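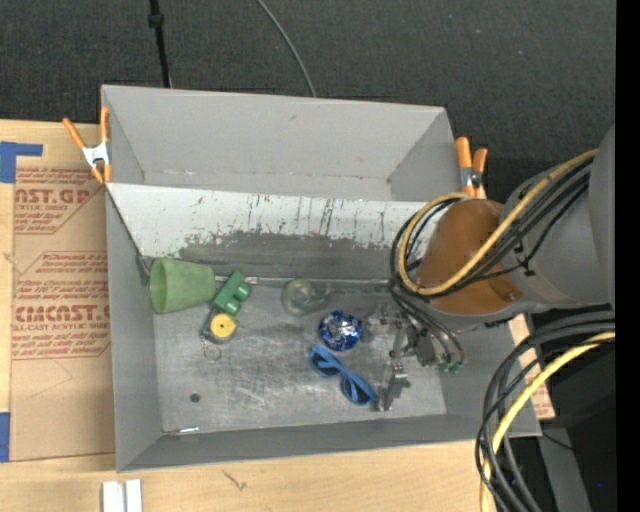 Amândio Bastos wrote in after last month's page to say that if I was going to keep giving advice on junk drawers, I really ought to go and watch a robot try to empty one, and that the people at Saltach had an open day coming up and would be glad to have me.

Well, I went! I took the 843 bus out to Nurkton, which is a longer ride than I remembered, and I came home with a notebook full of scribbles, very few of them having to do with robots and most of them having to do with clamps, tape, cables and the way ordinary people keep their things. I'm putting them down more or less in the order I wrote them, so please forgive the wandering.

The demonstration was in the back of the old Loureiro building, past the coffee table. They had an arm reaching into a big gray metal-floored bin with odds and ends in it - a green plastic cup on its side, a shiny blue crinkled ball, a looped blue band and so on. The young woman running it said the small flat things are the hardest to pick up, and a little boy next to me said his grandmother has the same trouble with coins. I have the same trouble with coins, too.

Small things against the wall

If you've ever tried to get a bolt out from along the edge of a toolbox you know how your fingers just push it farther into the corner. The trick I was given is to stop chasing it. Put one fingertip on top and slide it out to open floor first, then pinch. It works for washers and picture hooks, and I've since used it on a stubborn bay leaf at the bottom of a jar. For steel bits you can of course use a magnet, and I keep one in a sandwich bag so I can turn the bag inside out and have everything fall where I want it.

Spring clamps, and more of them

The bin was held with spring clamps, the kind with orange handles you can squeeze in one hand, and it did my heart good to see them there among all that expensive equipment. I have always been too stingy with clamps. Now I clip one on each side of the dishpan when I'm sorting in it, and one on the cutting board when I'm drilling through something small. If the jaws might mark what you're holding, slip in a folded piece of cardboard, and check after a minute that it hasn't slid.

Leave the paper on

There was a sheet of acrylic lying beside the bin with its tan paper still on, and I asked about that, having ruined a good piece myself last February by peeling it as soon as I got it home (I couldn't wait, I wanted to see it shine). Keep the paper on while you measure, mark and cut. Draw your lines right on it. Peel back only the edge you need for gluing and take the rest off on the last day, when the sawdust has been swept up and the cat is in another room. If the paper has been on for years and won't budge, wet it with warm soapy water, wait, and push with your thumb. Please don't use a razor blade.

Blue tape

A strip of blue tape on the workbench is a fine place to write a measurement. It's also the easiest way to mark where something lives. I've taped an outline for the toaster at my sister's house, where it kept creeping under the curtain, and she complained for a day and then stopped. Pull it up slowly and fold it back over itself as you go. Tape that's been sitting in a sunny window is another story, and for that I use a little cooking oil on a rag and some patience.

Give the cord some room

What I looked at longest was the cables. They go along the arm in a bundle and swing out in a big loose loop, a yellow one in with the black ones, and I thought of my poor iron. A cord that has to bend should bend in a wide curve. I had my iron's cord wound tight around the handle, and my hair dryer's too, and both have that crinkly spot near the plug. Now I coil them loosely over my hand and tie them with a strip of old stocking. If you see bare wire, stop using the thing until it's been fixed. While you're at it, mark one cord in each tangle with bright tape so you can tell at a glance where it goes.

A slope at the back of the drawer

One lady asked if she could have a sloping panel like the one in the bin for her kitchen drawer, and everybody laughed, but I went home and tried it. I cut a piece of stiff cardboard, leaned it at an angle across the back of the drawer, and taped it top and bottom. The birthday candles and the little corn holders now slide forward where I can reach them. Mine has lasted 3 weeks so far. I'd use something sturdier if your drawer holds anything heavier than mine does.

They were expecting 300 people over the day and I'd believe it from the line for coffee. There was a raffle for a little kit called the Zirden, and I bought a ticket and didn't win. Amândio, thank you for the nudge, and send me the drawer picture you promised!

Next month I'm back to vinegar and kettles, so do send in your questions, with 200 words as the limit if you can manage it. I never can.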